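Cupboard Doors, Sticky Locks and Other Small Griefs

by Ruth Ackroyd
Posted 9/27/25 in Around the House

Most of what goes wrong with a cupboard can be fixed with one screwdriver and a mild temper. I have owned the screwdriver for years.

1. Doors that won't line up

Concealed hinges usually have two screws you care about. The front one moves the door sideways, the back one moves it in and out. Quarter turn, close the door, look, swear, quarter turn back. Do the top hinge and the bottom hinge in turn or you'll end up with a door that leans like my uncle at a wedding.

If the screw spins and nothing grips, the hole has stripped. Matchsticks and PVA glue, snapped off flush, left overnight. Desta Gebremichael swears by golf tees. He doesn't play golf.

2. Locks that stick

Don't spray oil in there. It feels wonderful for a week and then it collects every bit of fluff in the house. Rub a soft pencil over the key, work it in and out 10 times, wipe, repeat. Grey fingers are part of the service.

Lost the key altogether? Look on the face of the lock for a number. Mine was 507, and the locksmith in Wollside had one cut before I'd finished telling him my theory about where the old one went (August, the beach, a hole in a pocket).

3. Low cupboards on carpet

Long units bought as a pair never sit quite level on carpet, and the join on top gives them away. Put a spirit level across the seam and pack the low end with thin offcuts until the bubble behaves. Empty both units first. Reece Whitlock didn't, and walked like a question mark for a fortnight.

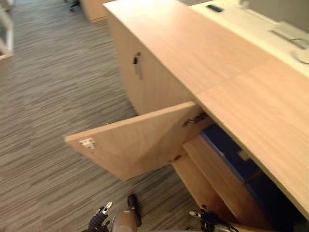
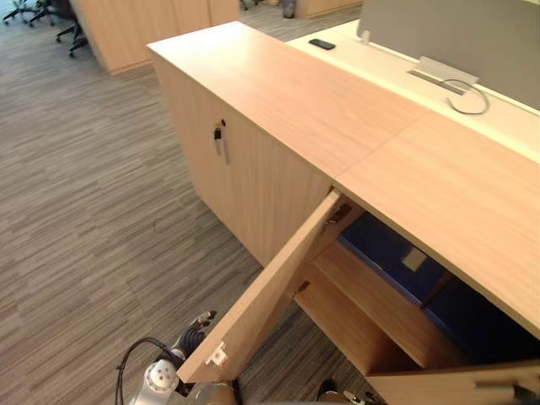 Two doors in a row, one shut with its key in the lock and its neighbour open.

4. Rings and scuffs on pale tops

Warm water, a drop of dish soap, soft cloth, dry straight away. For a stubborn mark use bicarb mixed to a paste, and go gently, as laminate won't forgive you and can't be sanded. Real timber can be, though you'll be doing the whole top by the time you've matched the colour.

5. That smell

Old cupboards smell of old cupboards. Leave the doors open for a day, wipe the insides with one part vinegar to four parts water, and leave them open another day. Tia Parsons adds a saucer of ground coffee, so hers now smell of old cupboards and coffee.

Next week: drawers, and why yours hates you.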